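4.2 Setting out the sorting table

1. Wipe the wooden top and let it dry before anything goes on it.

2. Stand the 2 clear bins at the far side, with the small red basket between them.

3. Put the rings and containers out with space between them - small parts are hard to pick out of a heap. 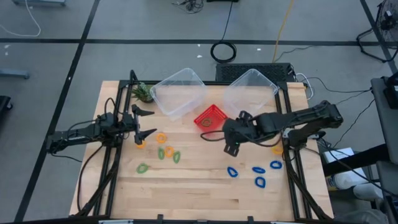

4. Sort one kind of item at a time. Rings go in the basket.

5. Tip out the bins at the end and enter the total on the Pendmont sheet.

Note: a Zullora bin holds up to 2,000 rings. Do not fill it past the rim.

Caution: keep plants away from the edge of the table and water them elsewhere.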